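Keep the Glass on the Bench
A position on the equipping of introductory laboratories

Each October the member schools of the Geltadis network receive a form asking which consumable supplies they intend to reorder. For the past several cycles the line for glassware has grown shorter and the line for molded plastic has grown longer. The trend is understandable. Plastic costs less to replace and does not send a student to the nurse. It is nevertheless the view of this writer that the introductory laboratory should continue to be taught in glass, and that the network should budget accordingly.

The case begins with what a first-year student is asked to learn. Before any reaction is attempted, the student must be able to judge a volume, recognize a meniscus, and move a slender object into and out of a vessel without striking the wall. These are skills of the eye and the hand. They are acquired on simple equipment, repeated often, and they are acquired faster when the equipment permits the student to see what is taking place.

A plain 200 ml beaker serves the purpose well. The printed graduations are coarse, and a teacher should say so at the outset: they are a guide to filling and should never be treated as a measurement. With clear liquid standing near the 100 mark and a dark cloth underneath, the curved line of the surface is bright enough to be read by a student who has never been shown one before. The same arrangement shows how a submerged tube seems to thicken and bend where it enters the liquid, a matter that most textbooks reserve for a diagram. 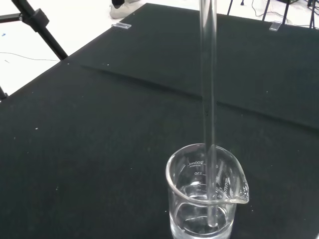 Barrett Greenberg objects that this is an argument for transparency and has little to do with glass. Clear plastic beakers are sold everywhere, he writes, and the school at Lyons has used them for five years without any loss in the quality of its students' work. He would spend the difference on a second balance.

The objection deserves a fair answer. A new plastic beaker is indeed clear. One that has been through 31 wash cycles in a school dishwasher is frequently not, and it is the older vessel that the average student will be handed. Scratches gather at exactly the height where the reading must be made. Glass that has been properly washed and drained keeps its clarity for as long as it remains whole. There is also the question of conduct. Students handle glass with care when they have been taught that it requires care, and the habit carries over to instruments far more costly than a beaker.

Breakage remains the principal concern of administrators. Records kept at Mumcombe by Dexter Kapoor list 13 broken pieces over the last school year, out of a stock of roughly 1000. Most were lost in the sink or on the way to it. Very few were lost at the bench during an exercise. The remedy suggested by those records is better storage and a calmer cleanup period. Abandoning the material would be out of proportion to the loss.

Storage at the bench is, in the opinion of this writer, the most neglected part of the matter. A glass tube laid flat on a table will roll. A tube standing in a rack will stay where it was put. The rack itself may be plastic without any harm to the argument, and a white one set on dark cloth makes clear glass easy to find. Two rows of holes in graded sizes allow tubes of different widths to share one block, and a student who must choose the proper opening is already practicing a useful kind of judgment. The beaker should stand beside the rack, with a short gap between them, so that a tube can be carried from one to the other with little reaching.

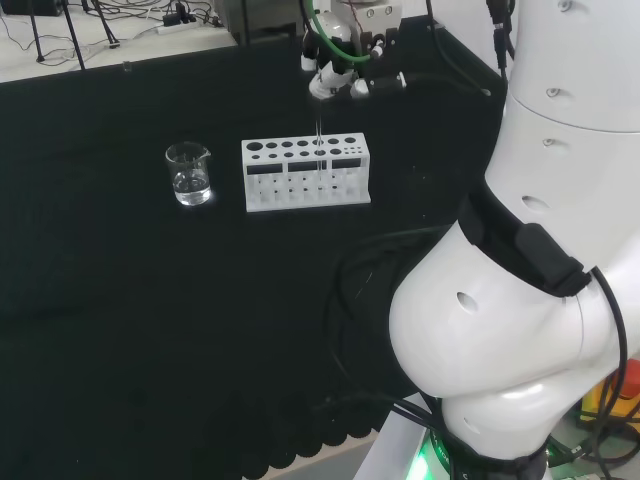

What is asked of the network

The reorder form should restore glass beakers and tubes as the standard entry for introductory courses, with plastic available on request where a teacher states a particular need. Every bench order should include a rack. Dark bench cloths, which the Emby campus now purchases from its general fund, should be moved to the science line so that all schools may obtain them on the same terms.

Cleanup should be given its own place in the timetable, separate from the exercise and supervised with equal attention. Schools that cannot extend the period should shorten the exercise. Comments on this position may be sent to the network office before the reorder form is closed.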